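Clarnesgate Residents' Association
Minutes of the General Meeting, April 24, 2018
Held in the upstairs room at the Bustby Street library

Chair: Thandeka Masilela
Minutes: Thabiso Mkhize
Apologies were read and accepted.

1. Minutes of the last meeting

Approved with one correction. The last minutes said the city had "agreed" to repaint the crosswalk at Mofokeng Avenue. What the city sent was a form letter saying our request had been received. The word was changed to "acknowledged." The crosswalk has not been repainted.

2. Matters arising

The broken gate on the east path is still broken. The chair has called twice. She was told both times that it was on a list, and when she asked whose list, the call was transferred and then dropped. She will write this time and keep a copy.

The recycling pickup change was meant to be explained in a leaflet. Three members had received the leaflet. They did not agree on what it said. One had understood that glass goes out every week, one that it goes out every other week, and one that glass is no longer taken at all. The leaflet was passed around and the meeting could not settle it. T. Mkhize to ask for the schedule in writing.

3. The Handico proposal for the community hall floor

Most of the evening went on this item.

Handico has sent a quote to take up the old floor in the community hall and lay a new one. The quote comes to $1,799 for materials and $1,071 for labor, with $812 more for "preparation and sundries." The chair asked what sundries were. The Handico representative had been invited to tonight's meeting to answer questions and did not come. He sent an email at four in the afternoon saying he was confident the document spoke for itself.

A member who used to lay floors said the labor price was low enough to worry him. Either they plan to do it in a day, which he would not advise with a floor that size, or there will be extras. He asked whether the quote was fixed. T. Mkhize read out the last page, where it says prices are "indicative and subject to conditions found on site." The member said that answered his question.

The brochure that came with the quote claims the new boards are quiet underfoot, will not scratch, will not fade, and will "transform the way your community gathers." The chair said she had been gathering on the present floor for eleven years and had no complaint about the gathering. Her complaint was with the soft spot by the kitchen door.

It was asked whether anyone had looked at what is causing the soft spot. The answer was no. Handico's surveyor was in the building for under half an hour, according to the sign-in book, and the quote says nothing about the joists or about damp. Several members felt that putting new boards over a problem we have not found would be a good way to pay for the same job twice. 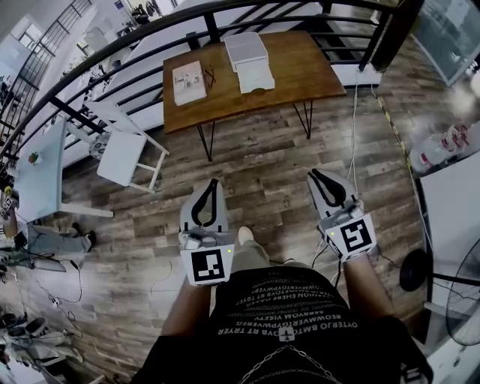

The discussion then turned to color and pattern, against the chair's advice that we had not agreed to buy anything. Handico offers a honey finish, a dark walnut finish, and a third one called "coastal." Some members liked the honey. Others said it would show every chair mark within a month. A member asked for something less orange and pointed to wood planks in mixed grey and brown, like those in the picture, as the kind of tone that might sit better with the hall's brick. The chair said she had no objection to grey and brown but would like it noted that color does not hold up a floor. So noted. The member who used to lay floors added that a finish always looks its best on a small sample under a showroom light, and asked that we see a laid floor in person before choosing anything.

On the promised ten-year guarantee, T. Mkhize had read the small print. It covers the boards and leaves out the fitting. It does not cover water, "unusual traffic," or furniture without felt pads. The hall hosts the dance class, the toddler group and the blood drive, and has 200 stacking chairs, none of which have felt pads. He asked the meeting what was left for the guarantee to cover. There was no answer.

A motion to accept the quote was put forward so that it could be voted on. It failed, with two in favor.

A second motion was put: that the association get an independent report on the cause of the soft spot, and at least two other quotes, each with a fixed price, before spending any money on the floor. Carried.

The two members in favor of the first motion asked the minutes to show their view that we will talk about this floor until somebody goes through it. The chair agreed that this was possible. A chair will be kept over the soft spot until further notice, and the dance class will be told why.

4. Summer street fair

The fair is planned for July. The printed plan shown at the meeting says last year's fair drew over 1,000 visitors. The chair asked where that figure came from, as there was no gate and no ticket. It came from the person who wrote the plan, who said it had felt busy. The figure will be taken out.

There was a long talk about whether to pay for a stage. Last year's stage cost a good deal, arrived late, and was used by one band and a man giving away a bicycle. It was suggested that the band could play on the library steps. The library has not been asked. T. Mkhize will ask.

A food vendor has offered to come for free in return for being the only one. Members were doubtful. The same vendor made this offer two years ago and ran out of food before one o'clock. Agreed to say thank you and invite at least one more.

5. Parking on Mofokeng Avenue

The city is running a survey on permit parking. Members who had tried it online reported that every question assumes you want permits and asks only how much you would like to pay. There is no box for "no." The chair suggested using the comments field, and using it at length.

One member spoke in favor of permits and was heard out. He believes they would stop commuters leaving cars outside his house all day. Another member asked who would enforce them, given that the present two-hour limit has not been enforced in living memory. The first member said he had been hoping not to be asked that. No vote was taken.

6. Any other business

The noticeboard key is missing again. Whoever has it is asked to put it back in the drawer with no questions asked.

A member asked if the association might start a newsletter. The chair asked if the member would write it. The matter was left there.

A complaint was made about the coffee. It was agreed to be fair.

Actions
T. Mkhize: recycling schedule in writing; library steps; copy of the Handico small print to anyone who wants it.
T. Masilela: letter about the east path gate; reply to Handico; names of firms who can inspect the hall floor.

The meeting closed at twenty to ten. The date of the next meeting depends on when the room is free and will be posted on the noticeboard, if the key is found.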